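Stomadgate Community Help > Work and Shop Floor > Automation

Our kitting room is getting automated. What happens to the people who do it now?

Posted by Zamfira Nedelcu

I run days in the kitting room at a small repair parts supplier. There are five of us. We fill compartment organizers and trays with small parts, close them and send them down to packing. In January the owner signed up for a system from a company called Drastus. For now we do our normal handling with hand-held grippers that record what we do, and later an arm is supposed to take over the repeat orders.

We have been using the grippers for two shifts a week since then. Opening a lid takes me a lot longer with one than with my fingers, and moving a tray across the table is easy.
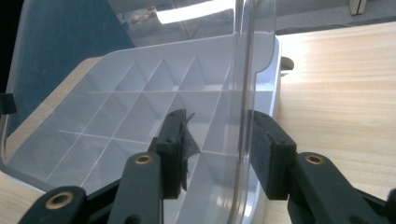 My rate on the recording shifts is 46 kits. On a normal shift it is 70. The owner says the rate doesn't count on those days, but the board by the time clock still shows it, and two people have already been asked about their numbers by the evening lead, who wasn't told.

What I would like to know from anyone who has been through this:

Did your hours change once the arm was running?
Should we be asking for something in writing now, or wait until they know what it can do?
Is it normal to be paid the same for recording shifts? It is harder on the wrists.

Thanks in advance.

Urs Rüegg

We went through it at Rakska, in returns. I was on the floor for all of it, so I can tell you how it went for us, but our work was sorting and not kitting.

Hours first. Nobody was let go. Three people left on their own during the first year and two of those jobs were not filled. The rest of us kept full hours, but the work was different. Before, I sorted for a whole shift. After, I sorted the odd items the arm set aside, cleared its jams and refilled its bins. Some people liked that better. I found it more tiring than I expected because you are always waiting for the next stop.

Get it in writing now. We waited, and by the time we asked, the schedule was already made. The things I would put on the list are who gets trained to run the arm, whether that comes with a pay grade, and how much notice you get before a shift is cut. We got 19 days' notice and had to argue for it.

On the rate board, ask them to take recording shifts off it completely. A note that says "doesn't count" will be forgotten as soon as there is a new lead.

For the wrists, we rotated every hour and put the gripper down between trays. Lower the table if you can. We also did all the flat trays in one block and the lidded boxes in another, and it cut down on the awkward reaching.
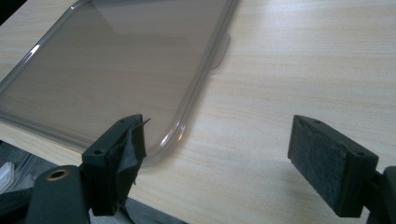
Flat tray on the table, with the gripper open beside it.

Keep an eye on the finger pads too. When one starts to tear, report it and have it swapped. Working with a bad pad makes you squeeze harder, and that goes straight to your hand.

ung_nightshift

same pay here, they called it training time. check your contract, it might say something about "other duties" and then they don't have to pay extra. we never got an arm in the end, the trial stopped and everyone went back to doing it by hand

Zamfira Nedelcu

Thank you both. I spoke to the owner at 3:30 this afternoon and the recording shifts are coming off the board. He wants to think about the notice period. He did agree that two of us will be trained on the arm, but not on the pay grade. Urs, did the training happen during paid hours?

Urs Rüegg

Yes, all of it. Four mornings with the supplier's technician and then a few weeks alongside someone from maintenance. Ask for the second part, because the four mornings only covered starting and stopping it.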